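Setting Up the Ridge Walk Audio Tour
Riis Battlefield Trail, visitor handset guide

Section 2: Before you leave the trailhead

1. Hold the power button until the handset beeps.

2. Choose a language. To change it later, go back to the start menu.

3. Enter 141 for the full walk or 17 for the short loop to the gun line. The short loop skips the field hospital and Wiremu Tautahi's reading from the soldiers' letters.

Note: Stops play in the order the regiments came up the ridge. If you start at the upper parking lot, enter each stop number by hand.

4. Set the volume while standing still. Keep one ear free where the trail crosses the county road.

Caution: The earthworks are original and wear down easily. Stay on the boardwalk, even if the recording tells you to face the trench.

5. If a stop doesn't play, wait 10 seconds and press the number again.

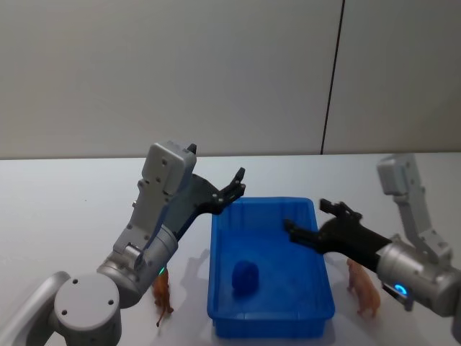
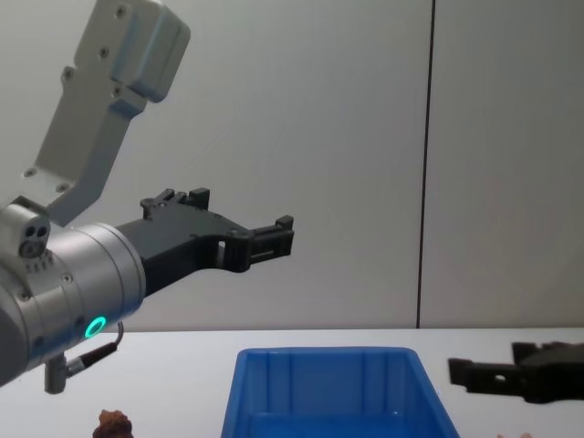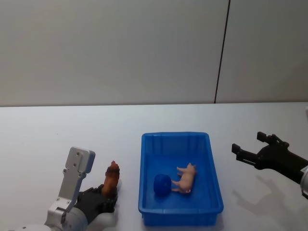
Section 3: Returning the handset

1. Press Stop, then hold the power button until the screen goes dark.

2. Hand it in at the desk before closing. In December the desk closes at 2.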